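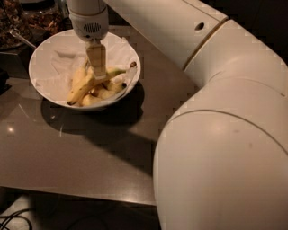
Bananas in the round white bowl. Quilt stuff below, it's a long one, get a tea.

Right, thread about the Brimudero quilt, as I've had three messages asking where it's got to and I can't type it all out three times.

If you missed the start: Brimudero is the Snædís Bergmann pattern with the wonky stars that drift off towards one corner like they're leaving a party. I bought it in April, in a mood, along with far too much mustard fabric.

It has 568 half-square triangles in it. I did see that number on the back of the pattern. I read it, I understood it, and I got my card out.

I used up the good scraps first (mistake!!) so the top left of this quilt is gorgeous, all my favourite little prints, and then as you travel down you get to the bit where I was cutting up a pillowcase.

The pillowcase is fine by the way. It's a nice soft blue and it presses beautifully. I just didn't think about it being so much thinner than everything next to it, so those stars have gone a tiny bit floppy.

Trimming. Let's talk about trimming. I did it in front of the telly over most of a fortnight with the small mat on a tray, and I'm still finding little triangle corners in my socks, in the bread bin, and one in the car.

I know there are people who don't trim. I've seen your quilts and your points are lovely and I don't want to hear about it.

My row system was: lay out a row on the spare bed, take a photo, stack it left to right, pin a bit of paper on the top with the row number. Worked perfectly until row nine, when I stacked one right to left and sewed the whole thing before bed feeling very pleased with myself.

In the morning all the stars in that row were heading the wrong way. Like a school trip where half the children have spotted the gift shop.

So I unpicked it. All of it. Two podcasts and most of a film.

Frida Baldursdóttir (she of the perfect bindings, some of you met her at the Flarkov open day) had a look at my photos and asked why row four had the same star in it twice, side by side. I have decided row four is staying as it is.

The machine, as a few of you asked: still the old Fogh, the heavy one with the dial that sticks. She had a sulk in the middle of all this and started skipping stitches whenever I went over a thick seam.

I changed the needle. I cleaned out the fluff (so much fluff, you could have stuffed a small bear). I rethreaded top and bottom. Still skipping.

Then I changed the needle AGAIN, for one from a different packet, and she's been purring ever since. So there was a dud in the new packet, and I lost an evening and quite a lot of my vocabulary to it.

Thread is Teltuler, the fine cotton one, in a sort of porridge colour. I've gone off grey for piecing. The porridge disappears into pretty much everything except the navy, and I don't mind it on the navy.

Pressing seams open or to the side? To the side for the triangles, open where the blocks meet, because eight layers of cotton in one spot is basically a pebble. The pattern says to the side all the way through. Sorry Snædís.

Anyway the top is DONE. Finished it in the first bit of September 2020 with the back door open and a cardigan on. All 14 rows joined up and it lies flat, or flat enough, if you smooth the pillowcase end with your hand.

It came out at 103 inches on the long side, which is a bit more than the pattern says, and I have no idea where the extra came from. My quarter inch must be on the mean side. Or the generous side? I get this the wrong way round every time.

Which brings me to backing. I had a lovely piece of wide backing put by for this, a soft green with a tiny leaf on it. I've had it for ages. I washed it, ironed it, laid it out on the floor, laid the top over it.

Too short by 6 inches. I moved the top up. I moved the top down. I turned the whole thing round as if that would help.

Options as I see them: buy more backing (Flarkov haven't got the leaf any more, I rang), take a row off the top (no), or put a strip across the back made out of leftovers.

It's going to be the strip. I've got a heap of trimmed triangles that never made it in and I might do one long line of them straight across, a bit off centre so it looks like I meant it.

Somebody's bound to ask about the join, so: I'll cut the green across, put the strip in, half inch seams, pressed open. I usually cut the selvedges off first, they pull if you leave them on.

Quilting it myself, on the Fogh, straight lines with the walking foot. I did price up sending it out for longarming and then I went and had a little sit down.

I was going to do it every inch. Then I did a practice square every inch and I'm now very interested in every two inches.

Basting is the bit I'm dreading. My knees aren't what they were and the front room floor is the only place big enough, so the sofa has to go in the hall and then you can't get to the loo without climbing over it.

If anyone has basted something this size on a table, in sections, with clips, please tell me how you stopped the back from going into pleats. I tried it once with a cot quilt and had a pleat you could have kept a pencil in.

Binding will be the mustard. There's still loads of mustard.

Will add to this when the strip's in. Need to find the rotary cutter first, I had it this morning.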